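Search tips
Enter keyword
December
By Mamta Nautiyal

Small containers for snacks and milk

In my house the open bags and cartons were always a small problem. The chips became soft, and the milk took the smell of onion from the fridge. Now I keep a few clear containers with a lid, and I move things into them on the same evening I open them.

First put everything on a table with enough free space. I do it at the kitchen end, after dinner, and it takes me nearly 60 seconds for each thing.

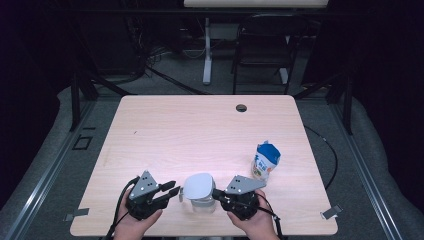
A clear pitcher with a white domed lid, and a snack bag waiting behind it.

For dry snacks, choose a container with a wide mouth. Press the air out of the bag before you close it again, if something is left inside. Crumbs at the bottom should be thrown away – they make the new ones old faster.

For milk it is better to use a small one. Wash it with hot water, let it dry with the lid open, and smell it before you fill. I write the date from the carton on a piece of tape. My neighbor Letay Mamo keeps the carton's top piece instead, but I lose it.

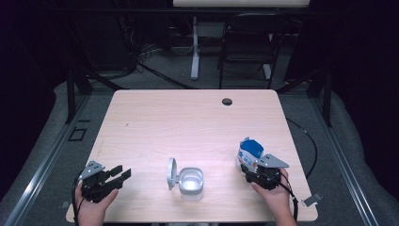 Small white container with its lid up, milk carton to the right.

Do not fill to the top. A container of 339 ml I fill to the shoulder only, so the hinged lid can close well. Wipe the hinge with a thin cloth every week – old milk likes to hide there.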